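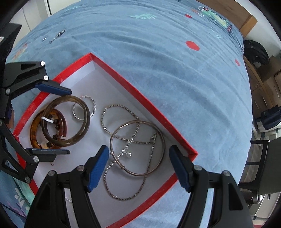
Call for Home Evaluators: Grasora Two-Handed Gripper Kit

Posted March 7, 2021
Location: evaluator's own home, within delivery range of Bristano
Type: paid, part-time, fixed term
Reference: Wynne evaluation round

Modetti is taking applications from adults willing to operate the Grasora kit at home and report on its handling. The kit is a pair of hand-held grippers with cameras, used to record manipulation of household items for robot training. The operator holds one gripper in each hand and does ordinary tasks with them. Prior experience with robotics is not required.

Scope of work

The Wynne round covers small, tangled and reflective items. Evaluators complete 12 sessions over 4 weeks in April. Each session consists of setup, calibration, recorded work and a written fault report. A session takes over 5 hours in total, breaks included, and may be split between morning and afternoon of the same day.

Tasks are issued by session sheet. Typical entries:

Separate a chain from a bangle without lifting either out of the box.
Pick up a ring-shaped item by its edge and set it down flat.
Move a beaded strand from one side of a container to the other.
Hand an item from the left gripper to the right.

Items are the evaluator's own. Costume jewelry is suitable. Do not use pieces of high value or pieces with loose stones. A shallow box or box lid on a bed or table is an acceptable work area, provided both grippers can reach the inside corners.

What we need reported

Finger pad grip on smooth, curved plastic and on fine metal chain. Snagging at the finger linkages. Any contact between the two grippers when working in a small box. Wrist fatigue, with the time of onset. Screws that loosen during use. Tracking loss, with a note on lighting and on where the operator was standing.

Reports are short and factual. Suggestions for redesign go in a separate field and are optional.
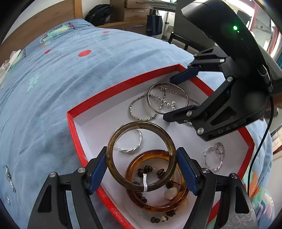 How should an evaluator handle a chain that will not come free of a bangle?
Hold the bangle with one gripper, draw the chain out slowly with the other, and stop if it catches on a clasp. Log the attempt as incomplete and go on to the next entry. Incomplete attempts are kept in the results and do not affect pay.

Requirements

Age 18 or older.
Full use of both hands.
A room with even light and a clear work surface at bed or table height.
A computer with a free USB port and space for session files.
Ability to follow a written procedure in English.

Personal papers, screens and family photographs must be removed from view before recording. Other members of the household must stay out of the room while a session is running.

Pay and equipment

Payment is per completed session, on receipt of the fault report. The rate is stated in the offer letter. The kit is delivered and collected by Modetti and stays its property. Normal wear to pads and fasteners is not charged.

Selection

There are 7 places. Applicants complete a short video call and one unpaid practice task with household objects of their choice.

To apply, send the online form with a description of your work area and the weeks in April when you are available. Put "Wynne round" in the subject field. Incomplete forms are not reviewed.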